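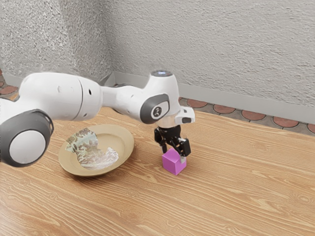 Arm at the cube, Ruken bench setup, simulator.

Filed under: Shop Diary / Equipment & Spending

Thursday, May 28, 2020

Still going back and forth on the arm. The quote from Zervas landed before lunch and I've read it four times, which is three more than it deserves. The arm is on one line. Then come the gripper, the mounting plate, the controller cabinet, two days of training at our place, travel for the trainer, and a "commissioning allowance" that has no number of hours beside it. I rang to ask what the allowance covers and was told it depends. I'll bet it does.

What I wanted was a price for moving small things from one spot on a bench to another. What I have is a price for everything that surrounds doing that.

The simulator is free, at least, so I've been using it to talk myself into or out of the purchase. In there it's a lovely machine. A cube and a plate on a wooden table, good light, and a wall behind that never has a pallet leaned up against it. Our benches at Skumport have a lip on the front edge and a dip where the old vice used to be. I could build the dip into the model, I suppose. That would be another evening gone.

I did ask the sales fellow whether a result on screen counts for anything when it comes to acceptance. He said it gives "strong confidence". I asked whose. He said he'd send me a brochure.
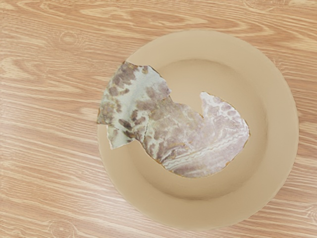

Trundombridge Packing Co-op – Methods & Equipment Group

The flat thing on the plate is what I keep coming back to. A cube is a cube. It has sides, and two fingers know what to do with sides. A thin ragged piece lying across a dish, over the rim at one end, is a lot closer to what we handle here, and the quote has only the two-finger gripper on it. Suction is extra. Suction also wants compressed air, and the compressor we've got is busy enough already. So that's a line for the air, a line for the cups, and spare cups after that, and I've yet to meet a spare part that got cheaper once you owned the machine it fits.

I went over the spending sheet again after tea. The replacement gripper pads are 1,106 a set if you buy them through the service plan. I had to look twice to be sure that was a set and not the whole gripper. The plan itself runs 32 months, an odd length, and I can't see any reason for it except that it ends well after the warranty does and just before our next budget round.

Where I've got to, so I remember it tomorrow:

Ask for a rental price. If they won't rent it, ask why.
Get the allowance written as hours.
Price suction separately, including the air.
Don't sign for training until the bench is sorted.
Find out who pays if it can't pick our stuff up.

I'd set nearly 2 weeks aside in April for looking at secondhand arms and it went on other things, as usual. There's still one listed, no controller, seller a bit vague. Cheap until you read the second paragraph.
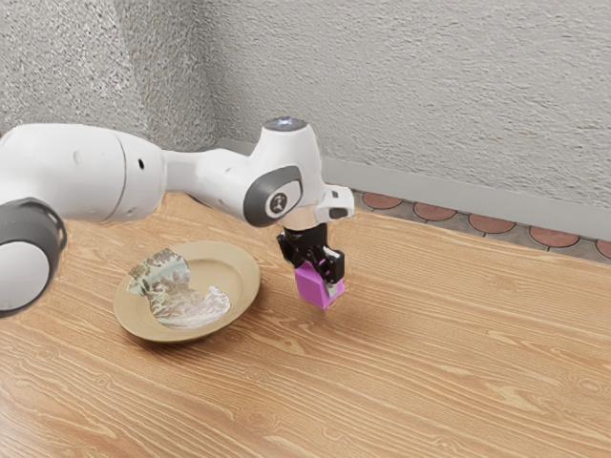 Prasetyo Tambunan thinks I'm being too hard on it. His view, given over the phone while he was driving (hands free, he assures me), is that we've already spent more on not deciding than the service plan would cost, and that I'd never have bought the label printer either if I'd been left alone with the quote. He'd take the arm with the plain gripper, put it on the boxed goods only, and leave the flat stuff on the hand bench for a year. Buy the suction later, he says, out of next year's money, once we know how much the thing sits idle.

I don't love it. The boxed goods are the easy part of the day and we're not short of hands for them. Spending that much to automate the bit that already works seems backwards to me, and I told him so. He said the bit that works is the only bit the arm will be good at to begin with. Fair enough – but then I'd like the quote to say that in plain English, with the price to match.

Left a message at Zervas about renting. No call back by five. Will try the other number in the morning, and measure that dip in the bench while I'm on hold.

Contact the Methods & Equipment Group | © Trundombridge Packing Co-op | Back to top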